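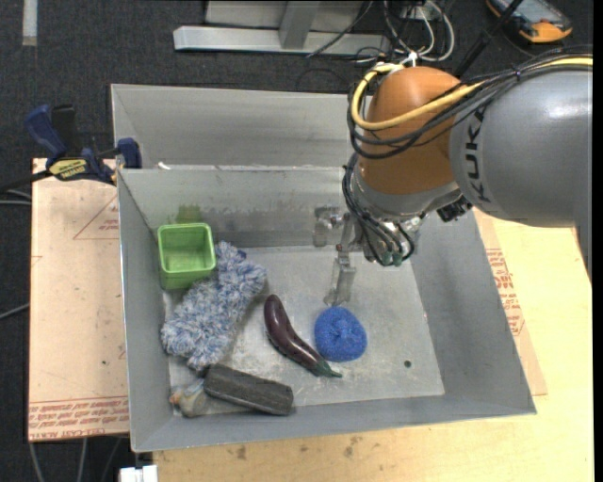
Plestwood Household Goods: The Cleaning Things Gallery
By Salamatu Appiah

Plestwood has kept a gallery of everyday household goods on this site since we moved to the Ivell address. The kitchen pages came first, then laundry, and this page covers scrubbers, dusters and small tubs. The full list of household goods now runs to around 2000 entries. Akosua Agbenyega writes the care notes and I do the rest.

Colors vary from one delivery to the next. If you need a certain color, ask before you order.

Round mesh scrubber, blue
For pans, sinks and oven racks. Rinse it under the tap after use and squeeze it out. Mesh holds on to rice and oatmeal, so pull it open with your fingers now and then. Replace it when the mesh starts to come apart.

Fluffy duster, blue, gray and white
A soft one with thick tufts. Use it dry on shelves, blinds and the tops of picture frames. Shake it outdoors. It gets flattened in storage and fluffs up again with a good shake.

Akosua's note on washing dusters: lukewarm water, a drop of dish soap, no fabric softener. Hang it up by one end overnight. Do not put it on a radiator.

Small square tub, green
Open top, rounded corners, raised rim. The plastic lets some light through, so you can tell how full it is from the side. Good for clothespins, sponges or dishwasher tablets. No lid is sold for this one. People keep asking, and we have passed it on to Galbraith, who supply the tubs.

Large metal bin, gray
Sheet metal with sloping sides. Metal bins pick up scratches and dark smudges on the inside walls quickly. A damp cloth takes off some smudges. Scratches stay. We don't sell these singly, but Cullwood does.

Storing them together
A scrubber, a duster and a tub can share one bin if the scrubber is dry first. Keep the duster on top, or lay it along one side where nothing heavy will sit on it. Spray bottles should go somewhere else, as they leak.

Ordering
Scrubbers are packed in cartons of 400 and dusters in cartons of 300. Smaller amounts can be picked up at the Ivell counter, mornings only in July. For the green tub, give item number 3513 and say how many you want.

Corrections
An earlier version of this page said the duster could go in the dryer. It can't. The care note above is the right one.

Next in the gallery: brushes and dustpans
Previous: laundry baskets and drying racks
Back to all household goods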